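Sturkness Opens Its Test Bench to Small Manufacturers Comparing Robot Grippers

DRARNNESS, October - Sturkness, the family-run automation supplier that has been selling and repairing workshop equipment in Drarnness since 1958, is happy to announce that its gripper comparison bench is now open to outside visitors. Small manufacturers, repair shops and school workshops are all welcome to come in, bring a bag of their own parts and spend a morning finding out which gripper suits the work they have in mind.

The idea grew out of a great many conversations across our sales counter. Customers would come in with a catalog under one arm and a part in their pocket, and they would ask us which gripper to buy, and we would do our best to answer from experience and from the printed numbers. Sometimes we got it right the first time. Sometimes the gripper came back to us a month later with a very polite note, and we all wished we could have tried it out together before the order went in.

So over the past year we have been comparing two-finger grippers from our own Ilus line with those made by our longtime partner Değirmenci, using the same arms and the same simple job of putting small items in a bin. Each gripper goes through 189 pick attempts with each kind of part, and the results go into a plain notebook as well as the computer, which our older technicians appreciate.
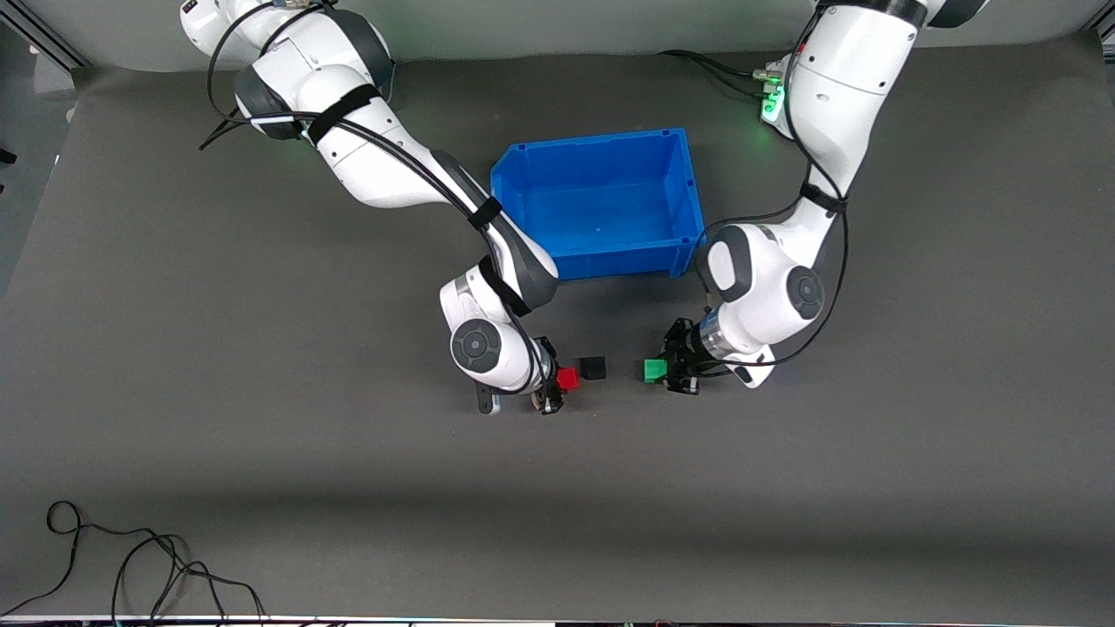 Two-arm setup at the Sturkness bench, with colored test cubes and a blue storage bin.

Cubes are where we like everyone to start, as they are easy to grip and easy to talk about. After that we move on to whatever the visitor has brought along, and that is when the morning usually gets interesting - we have had bottle caps, brass fittings, little bags of seed and one very slippery batch of soap samples.

"I have spent a good part of my working life reading data sheets, and I still would much sooner watch a gripper close on the real thing," said Ea Ladefoged, who runs the bench for Sturkness. "People relax once they see it. They start asking better questions, and so do we, and by lunchtime we generally have a short list that everybody is comfortable with."

Visits last up to four hours and are free of charge for businesses with 30 employees or fewer. Larger companies are welcome too and can ask us for a quote. Visitors go home with a copy of their own results, including the drops and the near misses, and there is no obligation to buy anything from us afterward.

To arrange a visit, please call or stop by the Sturkness front desk in Drarnness. It helps us a good deal if you can send a few sample parts ahead of time.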